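Wash Habits in Shared Housing: Project Report
Yevdokiia Kovalchuk and Melaniia Savchuk

We asked 16 households in Putgate how they do their laundry. All of them said they wash at 30 degrees. Their August meter readings disagreed.

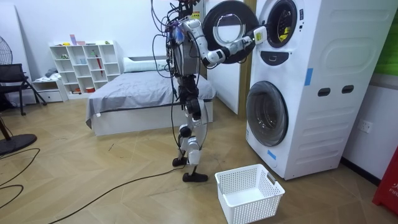 Each household kept a diary for 3 weeks. Towels were the main sticking point, as most people hold firm views on towels and few could say where they got them. One house in Stevmont Road ran a 90 degree cycle every Saturday, "to be safe", and would not say from what.

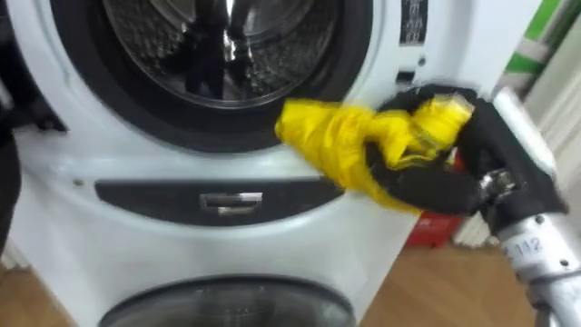
Diaries were then checked against the meters. The longest programme reported was 180 minutes, for a single duvet cover. Melaniia thinks our question on half loads was badly worded. Yevdokiia wrote it and has asked for this to go in the appendix.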